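We use cookies to remember your preferences. Accept all / Manage settings

Nov 23, 2025

Sunday, so the phones are quiet and I can write up the Lorkemer business while I still remember who failed to answer what.

Where we are: the records request went to the council's press office 31 days ago. It asked for minutes of the two meetings between the leader's office and Lisilex before the parking contract was let. Reply came Friday, eight lines long. Two of those thank me for my interest in local democracy. The rest says the meetings were "informal in character" and so no minutes exist, then declines to release the minutes on grounds of commercial confidence. Gopinath Nambiar has read it three times and thinks both halves were written by different people who don't get on.

Tried councillor Bright by phone. Bright remembers a meeting, remembers the biscuits, doesn't remember Lisilex. Note for whoever picks this up: the attendance claim form has Bright down for both dates, with mileage.

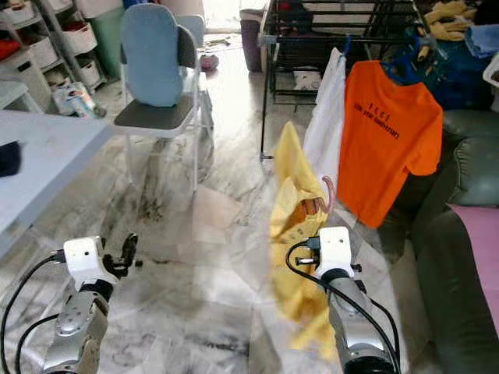 Internal review request drafted, not sent. Gopinath wants the word "absurd" taken out – fine, I've put "surprising". Also need to ask for the diary entries separately, as they'll say diaries aren't minutes.

Briselik ward by-election is in December, so expect the press office to discover purdah any day now. Send Monday, first thing. Check the spelling of the chief officer's name, got it wrong last time and they used up a whole paragraph on it.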